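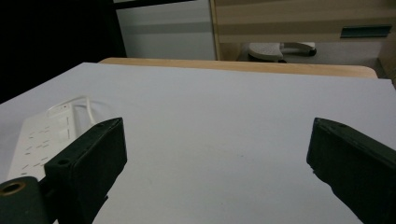

Before a school, a library or a workshop buys a robot, the people in charge must write a plan. The plan says what the robot is for, what it will cost, and what else must be bought with it. The robot is often the part that everyone talks about, but it is seldom the only thing on the list. A gripper with two green fingers needs something to work on, such as a table with a smooth white board laid across it. A white power strip may need a line in the plan as well, even though it is a small and ordinary object.

What is a budget?

A budget is a list of the money a group has and the things it intends to spend that money on. At the Bredow Learning Workshop, the budget for the robot table is written in February. Every item has its own line. The price is written beside the name, and the prices are added together at the bottom of the page.

Some of the lines are small:

One power strip: $19
One white board for the table top: $52
Spare screws and finger pads: $30

Together these three lines come to $101. The workshop set aside $115 for small items, so $14 was left over. That money stays in the budget – it is not spent simply to make the number reach zero.

Why are there two prices?

The workshop asked two suppliers, Skamska and Rinaldi, to send a quote. A quote is a letter or message that states what a seller will charge. The two quotes did not match. Skamska asked less for the gripper but charged extra for delivery. Rinaldi asked more, and delivery was included. A careful buyer adds up the whole cost before choosing.

What must be checked before an order is placed?

The buyer measures the table. The buyer finds out where the nearest wall outlet is and whether the cord will reach it. The buyer also asks whether parts that wear out, such as finger pads, can be bought separately. If a pad must be replaced and no spare can be found, the robot cannot be used until one arrives.

Try it yourself

Choose a machine in your home or classroom, such as a printer. Write down everything it needs in order to work. Paper, ink and a power cord all belong on the list. Ask an adult to help you find the price of each one, then add the prices together.

Share this page | 3 comments

Related articles from Plikbridge Young Readers
What Does a Warranty Promise?
How a Gripper Holds an Egg
Saving Up: Planning for a Big Purchase

This website uses cookies to remember your settings. Accept | Manage choices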